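Judance puts two-arm cell on dried flower line at Gotport

Homeware supplier Judance has started running a two-arm robot cell at its Gotport packing site, where staff prepare dried flower arrangements for hotels and furniture showrooms. The cell went live in October after a trial period on the evening shift. It handles vase filling for standard orders. Custom work stays with the hand benches.

The site ships 2,830 arrangements in a normal month, and some 2,000 of them follow a fixed recipe: one vase, one bunch, no wiring. Those are the orders now routed to the cell. Stems arrive trimmed and tied from the prep room, and an operator lays them out on the table with the vases before each cycle.

Dried material is awkward for automation. Stems are brittle, flower heads shed when squeezed, and two bunches of the same type rarely have the same outline. Zdeňka Bartoš, process engineer at the site, said grip force took longer to set than arm motion. "We started too high and broke stems at the tie. Now we grip low on the bunch and move slowly – slower than a person would."
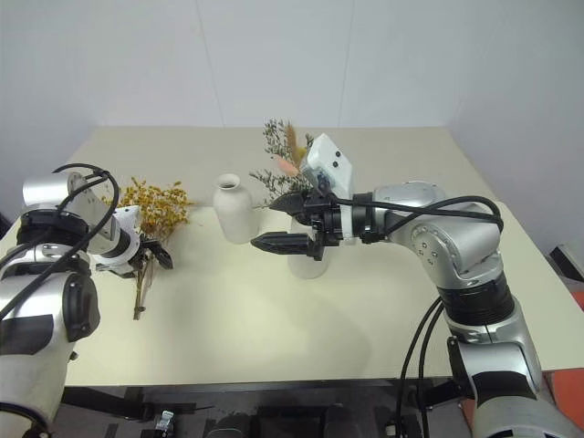 The two-arm cell at Gotport with white and clear vases, a mixed bouquet and a bunch of yellow dried flowers.

The changes on the floor are mostly in job content. The 26 people in the arranging department have kept their positions, according to site manager Oldřich Kratochvíl, but six have moved from filling to a new operator role. Operators load the table, clear shed material between cycles, inspect finished pieces and log any stop with a cause code. Training takes four shifts and ends with a supervised run.

Pay for the operator role is one grade above bench work. Shift representative Dzintra Kļaviņa said the grade was agreed before the trial, after staff objected to an earlier plan that treated it as a temporary duty. She said wrist complaints from repetitive filling were the main reason people applied. Her concern now is the hand benches, where the share of complex orders has gone up and the hourly target has not yet been changed.

"If the simple pieces go to the cell, the average piece on the bench takes longer," Kļaviņa said. "The target has to follow that." Kratochvíl said a revised figure is being worked out from bench timings.

The cell does not run unattended. It stops when a stem is dropped or a vase is out of position, and the operator resets it from a panel outside the work area. Glass vases cause more stops than ceramic ones, Bartoš said, as the cameras have trouble finding a clear rim against a pale table. A darker table mat is on order.

Judance plans to keep a single cell at Gotport until stops fall below the agreed limit. A batch of 400 arrangements for the Masia hotel account will be the first full order filled without bench support.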